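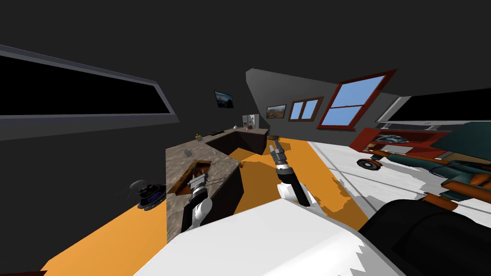

The simulated apartment used for the gripper trials, with the left arm at the sink and the right arm raised over the floor.

Picking a gripper without buying one

Most workshops choose a gripper the expensive way. They order two or three, bolt them on, and find out over a month which one drops things. Groda, a small firm that fits out service robots for supported-living units, wanted to narrow the field before it spent anything. Its engineers built a flat in software and ran the comparison there.

The candidates were a multi-fingered hand from Stelmakh and a plain two-jaw gripper from Wasgate. Both were modelled on the same two-armed robot, the hand on the left arm and the jaws on the right, so that one run could test either tool with the same body, the same cameras and the same controller.

The sink was the first station on the list. It is a hard place to work. The opening is rectangular, the sides are close, and the wrist has to go down past the rim before the fingers can do anything. There is a small clear cup on the island counter nearby, and the basic task was to pick it up, lower it into the sink, let go and get the arm out again. Each tool was given 600 attempts, with the arms swapped over for the second half so neither gained from its side of the body.

The two-jaw gripper was quicker. It has one motion to plan and the controller rarely hesitated over it. On open counter it missed very little. Over the sink it had more trouble, as the jaws need room to open and the rim takes that room away. It failed to release cleanly 106 times, usually with one jaw touching the side.

The hand was slower by a couple of seconds a cycle and used a good deal more computing time. It also let go of the cup in the sink far more reliably. The fingers can open a little at a time, and the planner made use of that without being told to. Where it did fail, it was mostly at the pickup, with a fingertip knocking the cup before the others had closed.

Camera placement mattered more than anyone at Groda had planned for. With the view taken from the body, the forearm hides the tool for much of the reach. A second set of runs used a wrist camera from Dristness, and failures at the sink fell for both tools. The jaws improved the most. That set was shorter, 400 attempts in all, and the engineers are careful about how much they read into it.

There are the usual limits. Simulated contact is tidy, and the model has no water in it, no soap and no worn rubber pads. Clear objects are also kinder in software than they are under a kitchen light. Groda expects the pickup figures to get worse on hardware and has no firm idea yet about the release figures.

The firm has now ordered one of each, plus the wrist camera. Bench work starts in April with a real sink set into a trolley, and a cycle limit of 60 seconds. The jaws will go on first - they are the cheaper part to break.

Contact the editor | Copyright, all rights reserved | Back to top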